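Plandbridge Joinery Workshop
Bench notebook, December
Entry by P. Kurian; read and initialed by K. Ansah
Subject: edge-glued panels, seasonal movement and joint strength

Work continued on the panels glued up last month. The purpose of the trial remains as set down in the opening entry: to establish whether the Flarkov adhesive may be adopted for solid tabletops in place of the glue now in use, and whether the present clamping time can be shortened without harm to the joint.

The conditioning cupboard was held at 50 percent relative humidity overnight. It drifted upward when the heating went off in the early evening and had recovered by 7:00 a.m. The drift is entered on the chart. Nhyira Acheampong has asked that the cupboard door be kept latched between readings, and a notice to this effect is now on the door. Panel widths were taken at both ends and at the center, using the long calipers only. The short pair has a worn jaw and has gone out for repair.

Four panels were measured. Panels A and B have kept their width. Panel C has cupped toward the heart side, most clearly in the two outer boards, where the growth rings run flattest. Panel D has a slight step at one seam, which can be felt with a fingernail but not seen at arm's length. On checking the glue-up sheet, the step was found to have been noted before the panel left the clamps. It should therefore not be charged to the adhesive.

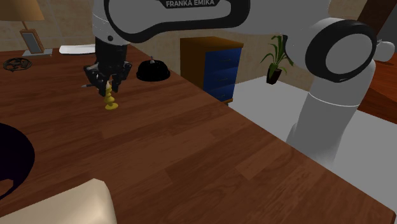

The selection of boards was discussed at some length. The supplier, Opoku, delivers mixed stock, and the color within one pack can vary a good deal. Abena Asante would prefer to sort every pack by color before cutting. Chinyere Aliyu would sort by ring direction alone and let the color fall where it may, on the grounds that customers accept variation in solid wood and seldom accept a table that rocks. A top made up of reddish-brown planks in slightly different tones, with dark grain lines and the seams left visible, has its own merit, and the writer inclines to the second view. It was agreed that ring direction comes first, and that color is to be adjusted afterward by swapping boards of like grain. Any board with sapwood on the show face goes to the underside or to the scrap rack.

Joint strength. Samples were cut across the seams of the spare panel and loaded on the press until they parted. The best of the set held to 1,297 newtons and failed in the wood, with long fibers standing on both faces. Two of the others failed partly along the glue line. Both came from the end of the panel where the spread had been thin, and the glue on those faces was glossy and unbroken. The result is marked as poor spread and is not to be averaged with the rest. Replacement samples will be cut from the middle of the same panel.

Clamping time. The samples released early gave readings close to those left overnight, but the set is too small to support a change in the shop instructions. The clamping time stays as it is until the second batch has been tested. K. Ansah has pointed out that the early samples were also planed early, and that a seam planed while the glue is still swollen may sink later. The seams on panel B will be checked with a straightedge at each reading from now on.

Finish. Two coats of Turna oil were put on offcuts from panels A and C, on the faces and end grain alike. The end grain took up far more than the faces and will need a third coat. Rags were laid flat outdoors to dry, as required. The offcuts are on the upper shelf with their numbers facing out and should not be stacked.

Proportion and board width. A note for the drawing office: on a long top, narrow boards make the seams crowd together, while very wide boards are more likely to cup. The group favors a middle width, with the boards running the full length and no end joints. The edge profile is still undecided. A. Asante will prepare sample edges in square, eased and rounded forms. 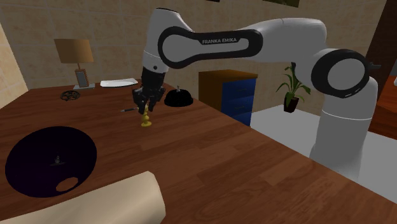
Long brown wooden table, with a small yellow pawn-shaped piece.

Outstanding work
Cut and load replacement samples from the spare panel (C. Aliyu).
Third coat on end grain, offcuts A and C (N. Acheampong).
Write to Opoku regarding board moisture on delivery - the last pack read high at the center (K. Ansah).
Straightedge check on panel B at the next reading, 5:00 p.m. (P. Kurian).
Locate the missing glue-up sheet for the spare panel.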